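Showing Your Arm a Pick-Up Task by Remote Control: A Gentle Start

Updated June 5, 2026

If you have followed the earlier pages on getting Westar installed, you will have an arm on your screen and, I should think, a strong urge to make it do something. Good! This page covers your first set of demonstrations, where you drive the arm yourself and the software keeps a record of every move so that a policy can learn from it later. It takes an afternoon if you don't rush, and I would very much ask you not to rush (I did, and threw most of it away).

What you need

Westar with the kitchen pack loaded, the Luvuvent hand controller or any ordinary gamepad, and a bit of disk space. My last full set came to 2852 megabytes, so check before you begin.

Setting up the controls

Open the Control menu and choose Remote. Put the left stick on sideways and forward movement, the right stick on height and wrist turn, and the trigger on the gripper. Set the speed to 80 per cent for now. You can always put it back up to 100 once your hands have settled, though I still leave mine where it is.

Spend ten minutes just moving about with the recorder off. It feels like wasted time, but your early wobbles are exactly what you don't want the policy to copy.

Recording a demonstration

Press Record, wait a moment, then bring the arm over the object you have chosen. Stop above it, turn the wrist until the fingers sit either side, and come straight down. Close the trigger slowly. Lift, carry, lower, let go, and then press Stop. Try to do these in the same order each time, even when you spot a short cut.

If you fumble, don't save it and hope. Press Discard and go again. A few tidy recordings have served me far better than a folder full of mixed ones.
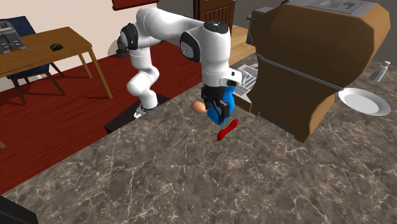
Choosing where things start is the part I most enjoy, and the part I got wrong for longest. I used to spread everything out nicely, and the arm learned to expect plenty of elbow room. Nowadays I like a bit of a squeeze. With the orange-brown egg shape right up beside the blue object like this, you have to think about which way the fingers are going to open, and that little bit of care goes into the recording along with everything else. The small red piece is lying on its own, so it makes a kinder target for a first go. Whichever you pick, keep to it for the whole set.

Between recordings, use Shuffle in the Aidoo panel with the spread at 3. Higher numbers can put things behind the coffee machine, and fishing them out is no fun at all.

Saving your set

Name the folder after the task and the object, then choose Export and pick the Fevetti format. Play a couple of recordings back before you close the program. If the playback stutters, lower the recording rate and make a fresh set. Training is on the next page, so put the kettle on first.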